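Slide 1. Title
Egg grading and wash water at the Ekby packing station. Time check: ten minutes, questions at the end.

Slide 2. Background
Ekby takes eggs from small flocks. No laying barn on site. Eggs arrive on flats, get candled, washed, dried, graded and packed. This talk covers washing only.

Slide 3. Water temperature
Wash water must be warmer than the egg. Cooler water makes the contents shrink and draws liquid in through the pores. Stress this, people get it backwards. Old setting on the Raltine washer was too low on cold mornings, when the incoming flats had been in the truck overnight.

Slide 4. Trial
Two settings compared in November. 211 eggs at the old setting, 166 at the new one. Unequal groups: the Monday delivery was short. Mention before someone asks.
Checks: hairline cracks at candling, residue on shell, shell temperature at the outlet.

Slide 5. Cracks
Most cracks were at the blunt end. Do not read the table aloud. Point to the bottom row. Thermal shock is one cause, the drop onto the outlet rollers is another. The trial does not separate them.

Slide 6. Handling after the wash
Shells must be dry before packing. Slotted bases drain, solid ones hold water under the egg. Leave slide up while changing to the cost figures.

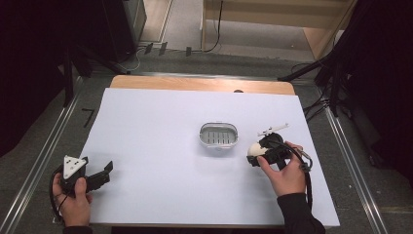 Slide 6: Small oval basket with slotted bottom.

Slide 7. Costs
Heater element from Pinton, 48 dollars. Fitting took 50 minutes. Power use not yet metered.

Slide 8. Next
Repeat with equal groups. Pad the outlet rollers first. Questions.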